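Replacing the basket we sort clothes into before folding. Notes as a thread. 1/
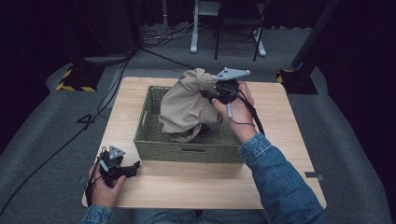

Criteria first. It has to fit on the oak table with room left over to fold, and it has to hold its shape when half full. Fabric bins fail the second test. 2/

Current one is a woven rectangle, olive green, from Stasesero. Tight braid, cut-out handle slot in the front. Rated load on the label was 35 lb. I have never been near that with clothes. 3/

Khakis are the worst case. Dropped in unfolded, one item fills the basket past the rim and slides over the back edge. Volume runs out long before weight does. 4/

Sorting rule I settled on in July: heavy cotton goes in last and comes out first. Pinch at the waistband, lift straight up, lay flat, fold in half lengthwise, then in thirds. 5/

Compared 2 alternatives. The Perron is taller, but you reach down into it and the bottom layer creases. The Iden is wire and snagged a sweater on the first load. Both returned. 6/

Weave wear: over 800 loads by my log, 2 loose strands, both at a corner. Handle slot still has a clean edge. I trimmed the strands and put a dot of fabric glue on each. 7/

Stumo sells a liner in close to the right size. Still waiting on the inside measurements from them. Will add those to the thread when I get a reply. 8/8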